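Section 4: Shoes on the Table

The Alton square table was sold to you as a dining piece. The support desk at Brerkivano knows better. If you plan to clean, lace or sort footwear on it, follow the steps below and keep dinner somewhere else.

1. Check that all four legs sit flat on the floor. Adjust the feet if the top rocks.

2. Move plants and other ornaments to a corner. They may stay on the table, but a pot counts toward the load limit of 64 pounds (see page 36).

3. Knock loose dirt off the soles outdoors. The doormat is not outdoors.

4. Set one shoe down at a time, sole first, and turn it until the laces are easy to reach.
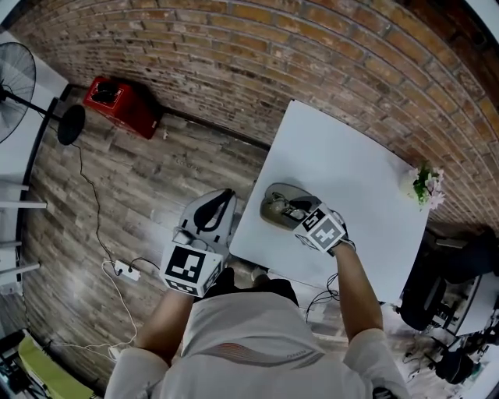
Fig. 4-2. Shoe laid diagonally on the tabletop, potted plant in the corner.

5. Loosen the laces from the top down. Pulling on the knot harder has been tried.

6. Wipe the tabletop with a damp cloth when you finish, then dry it. White shows everything, as you may have noticed in the first week.

NOTE: Fornard cleaning pads (part 113) are safe on the white finish. Part 201 is for outdoor furniture and will take the shine off.

CAUTION: Keep power strips and fan cords clear of the table legs and of your own. Do not set wet shoes on or near a power strip – the warranty covers neither the shoes nor you.

For stains that outlast step 6, go to Section 5.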